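Ensino por demonstração (robótica)

Ensino por demonstração é o nome que se dá, em robótica, a mostrar uma tarefa a um robô em vez de escrever linha por linha os movimentos dela. Em inglês vocês vão encontrar "learning from demonstration", "imitation learning" e mais uma porção de variantes que as pessoas misturam sem muita cerimônia (eu mesma misturo, confesso). Este verbete trata sobretudo da parte humana da história: como se mostra, com que aparelho e o que costuma dar errado. Da matemática eu falo pouco, porque há outros verbetes para isso e gente mais paciente do que eu para escrevê-los.

Origem da ideia

A ideia é velha. Nas fábricas já se levava o braço do robô de ponto em ponto, gravando cada posição, e depois ele repetia o percurso igualzinho. Funciona muito bem quando a peça está sempre no mesmo lugar! O problema aparece quando a peça se mexe, ou quando é mole. Uma camiseta jogada em cima da mesa nunca cai duas vezes do mesmo jeito, e um percurso gravado não sabe o que fazer com isso.

O que mudou foi o uso que se faz da gravação. Hoje ela serve de material de treino: junta-se uma boa quantidade de demonstrações, cada uma com as imagens e os movimentos correspondentes, e um modelo aprende a relacionar o que a câmera vê com o que a mão deve fazer em seguida. A esse modelo treinado se dá o nome de política, palavra que em português sempre me faz rir um pouco, mas que pegou.

Maneiras de mostrar

A mais direta é a condução manual, ou ensino cinestésico. A pessoa segura o próprio braço do robô e o leva pelo caminho. É gostoso de fazer e qualquer visitante entende na hora, só que o corpo da pessoa entra na frente da câmera e, com dois braços ao mesmo tempo, a coisa vira ginástica.

A segunda é a teleoperação. Usa-se um controle, um par de óculos de realidade virtual ou um braço-guia, uma cópia do robô que a gente move com a mão enquanto o outro imita. A grande vantagem é que tudo o que fica gravado o robô consegue mesmo fazer, pois foi ele quem fez. A desvantagem é o tato, que quase sempre se perde. Quem está começando aperta demais, chega devagar, para no meio, volta. Tudo isso entra na gravação, e o modelo aprende as hesitações junto com o resto.

A terceira é a garra de mão, e é dela que eu mais gosto. A pessoa segura uma garra parecida com a do robô, com uma câmera de lente bem aberta presa em cima, e faz a tarefa com ela. O nome mais conhecido dessa família é UMI, sigla de "Universal Manipulation Interface". Como a garra vai na mão, dá para trabalhar na cozinha, no corredor, onde for, sem carregar o robô junto. E a câmera da garra fica na mesma posição em que ficará a do robô, de modo que os dois enxergam a tarefa de um ponto de vista parecido.

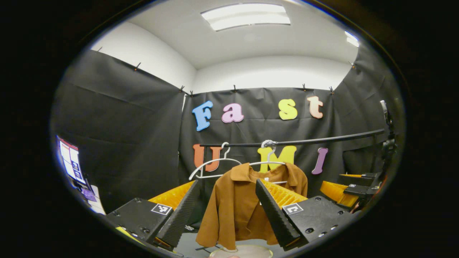

Muitas dessas garras levam marcadores quadrados em preto e branco perto dos dedos. Pela imagem deles o programa calcula a abertura da garra a cada instante. Já a posição da garra no espaço costuma ser reconstruída a partir do vídeo e de um sensor de movimento, e aí o ambiente conta muito: parede lisa demais dá pouca coisa em que o programa se agarrar. Os dedos moles, de nervuras, também são comuns, porque se dobram em torno do objeto e perdoam uma pegada meio torta.

Roupas e outras coisas moles

As roupas merecem uma seção só para elas, e não é só implicância minha. Uma caneca tem forma; uma jaqueta tem formas, no plural, e troca de uma para outra a cada puxão. Pendurar no cabide, tirar do cabide, fechar um zíper: são tarefas em que a pessoa corrige o gesto o tempo todo sem perceber. É por isso que a demonstração ajuda tanto nesse caso, já que ninguém consegue escrever essas correções numa lista.

Eu aprendi isso em Standham, num curso curto dado por Cheuk-hei Yip e Ka-ming Tam, em que passei 4 tardes pendurando casaco. Minha dupla usava um caderno de anotações apelidado de Steno (era só um caderno, mas a gente levava a sério), onde ia o motivo de cada descarte. De uma das séries sobraram cinco gravações boas e foram fora sete. Em duas das descartadas o casaco tinha ficado ótimo no cabide! O defeito estava no meu pulso, que virava num ângulo que o braço do robô não alcançava.

O que faz uma boa demonstração

Constância no método e variedade na situação. Quer dizer, pegar a gola sempre da mesma maneira, mas mudar a peça de roupa, a luz, a altura, o ponto de partida. Se cada operador tiver sua mania, o modelo fica com a média das manias, e a média às vezes é uma garra fechando no ar. Convém também gravar algumas recuperações: a peça escorrega, a gente pega de novo e segue. Sem isso o robô, no primeiro escorregão, se vê numa situação que nunca lhe mostraram, e um errinho puxa outro.

Yip chamava de "Drokau" o gesto de recuar a garra um pouquinho, olhar e tentar outra vez. Nunca descobri de onde vinha a palavra e não a encontrei em nenhum outro lugar, mas uso até hoje.

Limites

O método pede muitas horas de gente. Pede também que a mão da pessoa e a do robô se pareçam, e há tarefas em que essa semelhança acaba logo: uma garra de dois dedos abotoa uma camisa muito mal, seja quem for que a segure. Força é outro ponto fraco, pois a câmera mostra o tecido esticado e não diz com quanta força ele foi puxado. Há quem acrescente sensores de toque nos dedos, com resultados desiguais conforme o material.

Ver também: teleoperação; clonagem de comportamento; manipulação de objetos deformáveis; garra robótica.

Última revisão do texto: domingo, 26 de julho.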